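Vilum Adds Mug Tree and Countertop Mat to Akholm Kitchen Line

USTHOLM, September 6, 2025. Vilum, a maker of small kitchen storage products, today announced two additions to its Akholm countertop line: a wooden mug tree and a brown table mat. Both ship to retailers immediately. A matching set of replacement pegs will follow in December.

Akholm is intended for rental kitchens and studio apartments with limited cabinet space. Items in the line stand on a table or counter and need no wall mounting, drilling or adhesive. The line was introduced two years ago with a bread box and a dish rack, which remain in the catalog unchanged.

Mug tree

The mug tree consists of a square base, a vertical post and horizontal pegs. The pegs are set at staggered heights so that mugs on adjacent pegs do not touch. The post threads into the base and can be removed by hand for shipping or storage. Each peg is rated for a mug with a filled capacity of up to 300 milliliters. Larger mugs may be hung from the lower pegs only.

"Most returns on the earlier prototype were for tipping," said Clémence Chevalier, product manager for Akholm. "We widened the base and lowered the first row of pegs. The footprint is larger than we wanted, but it stays put when you load one side."

The prototype was tested in 104 households in Ustholm over a period of four months. Participants recorded where the tree was placed, how many mugs it held at the end of each day and whether it had been moved. The results led to the change in base width and to a plain finish with no lacquer on the pegs.

Countertop mat

The mat is sized to cover most of a standard two-person table. It lies flat without clips and can be trimmed at the short ends with household scissors. Vilum recommends wiping it with a damp cloth. It is not suitable for use under cookware taken directly from a burner or oven.

The mat was developed with Arnaud, the company's finishing contractor. "The request was for a surface that would not creep when a rack full of plates is dragged across it," said Loïc Chauvin, technical lead at Arnaud. "We tried several backings and kept the thinnest one that passed."

Display table

The Akholm display table combines the mug tree with ordinary kitchen items on a brown mat. Two mugs, one pale pink and one dark blue-teal, hang on the tree, with an oval wicker basket holding two yellow corn cobs beside it. A white toaster oven and a dish rack with plates share the table.

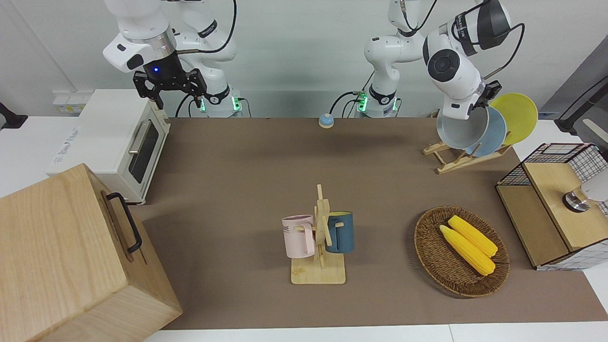 Availability and ordering

The mug tree is listed under item number 3377. The mat is sold separately. Retailers with an existing Akholm account can add both products to open orders without a new minimum. Assembly instructions are packed with each tree and are also available from Vilum customer service on request.

Replacement pegs will be sold in packs of 2.

About Vilum

Vilum designs and distributes kitchen storage for small homes. The company is based in Ustholm and sells through independent housewares stores.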